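Doltar Roadside Emergency Kit, Large

Item 2493
In stock at our Dorkport store

I drive the state road between Brirkton and Dorkport most days, and a good stretch of it has no shoulder, no lights and not much of a phone signal. So I'm picky about what rides in my trunk! I sold a different kit for years and kept swapping things out of it until I was pretty much building my own, and then the Doltar came along and saved me the trouble.

The bag is bright orange with reflective tape on both long sides. Inside you get three folding warning triangles, two LED flares, a set of 16-foot jumper cables, a tow strap, a vest, work gloves, a rain poncho, a foil blanket, a small first aid pouch and a window breaker with a belt cutter.
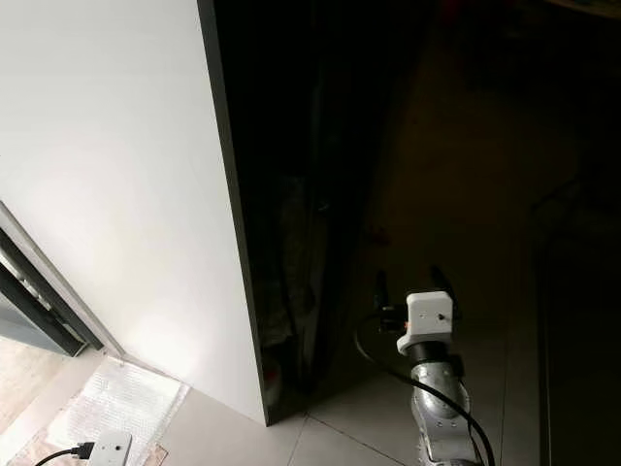 The triangles are what sold me. They have a weighted base, so they stay put when a truck goes by (the old ones I carried used to end up in the ditch). Set the first one well back from the car, farther than feels natural, and if you've stopped just past a curve, put it before the curve so people see it in time. Put the vest on before you get out.
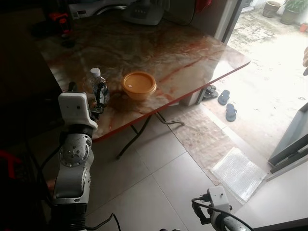 Water doesn't come in the kit, and I get asked about that a lot. I wish Doltar would leave a pocket for it, but the side sleeve fits one if you take the poncho out. A plain clear bottle with a white cap, like the one on the marble-patterned table, is all I'd bother with. Leave a little air at the top in winter and swap it for a fresh one when you change the flare batteries. I do mine every October.

The window breaker should NOT stay in the bag. Please. If you're hanging in your seat belt, the trunk may as well be in another state. Mine is clipped to the driver's visor, and I keep a second one in the door pocket on my husband's side.
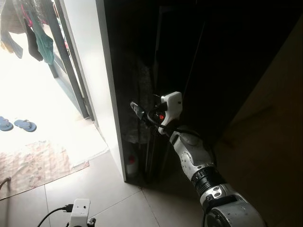 A couple of gripes, to be fair. The gloves run small, and the zipper is stiff until you've worked it a few times. The flares take AAA batteries, which aren't included, and I'd store them outside the flares so they don't drain or leak. If you drive a big diesel pickup, skip the cables in here and look at the heavy Lindgren set, item 1696. They're thicker and a lot longer, and I wouldn't try to start a truck like that with anything less.

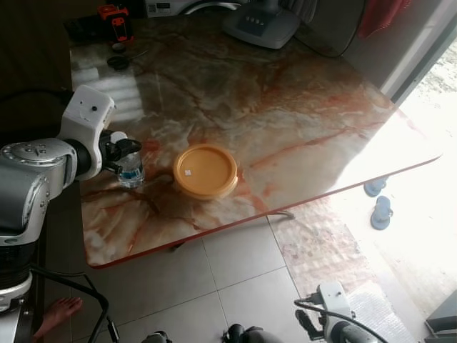
Weight is 19 pounds all in, and there are Velcro strips underneath that grip trunk carpet nicely. They do nothing on a rubber liner, so strap it down if you have one!

Warranty: 2 years on the bag and flares, with your receipt
Returns: 30 days, first aid pouch unopened
Store pickup or shipping, same price either way

Page updated August 17, 2025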